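Search this site
Enter keywords Go

Reading Ballari's Accounts: How a Messaging App Got to Its First Profit
Student project report, Introduction to Business Finance
Retno Wijaya and Sekar Tuhumury

We picked Ballari because we both use it, and we had no idea how a free messaging app paid its staff. Finding out was so much more fun than we expected!

Ballari was founded in 2003 as a text alert service and lost money for most of its life. Last year it reported its first profit, of $2 million. That sounds tiny beside its revenue of $300 million, but the year before it had made a loss, so we wanted to know what had changed.

We started with the income statement. Ad sales barely moved. The big shift was in share-based pay, where the company gives staff shares as part of their wages. It's a real cost even though no cash leaves the bank, and Ballari cut it hard. We spent a whole afternoon on that one line and came out of it quite keen on footnotes.
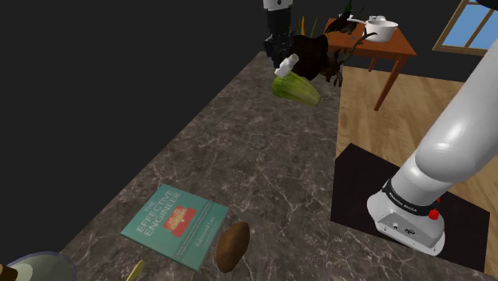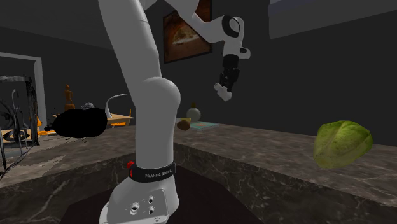
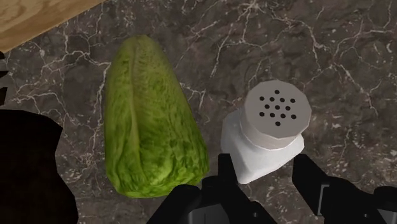
Kitchen counter views, rendered.

Next we compared Ballari with two rivals, Quintero and Flemus. Quintero sells subscriptions, so its income is steadier from quarter to quarter. Flemus depends on ads like Ballari does, and its sales rise and fall with the holiday season in much the same way. Lining the three up on one chart was our favourite part of the project - you can see the December bump straight away.

We also looked at Itine, the small payments firm Ballari bought in March. Its results are folded into "other revenue", so we couldn't work out whether it makes money. We'd love to see that labelled properly in the next report.

Our view is that the profit is real but thin. User growth has slowed, and costs can only be trimmed so far. If we had more time we'd analyse the cash flow statement in the same detail.

Comments

marg_t: Great read, you two. Did you look at debt at all?

Sekar Tuhumury: Thanks! Only briefly, there's a loan due in a couple of years that we'd like to go back to.

penfold904: The share pay section finally made sense of it for me, cheers.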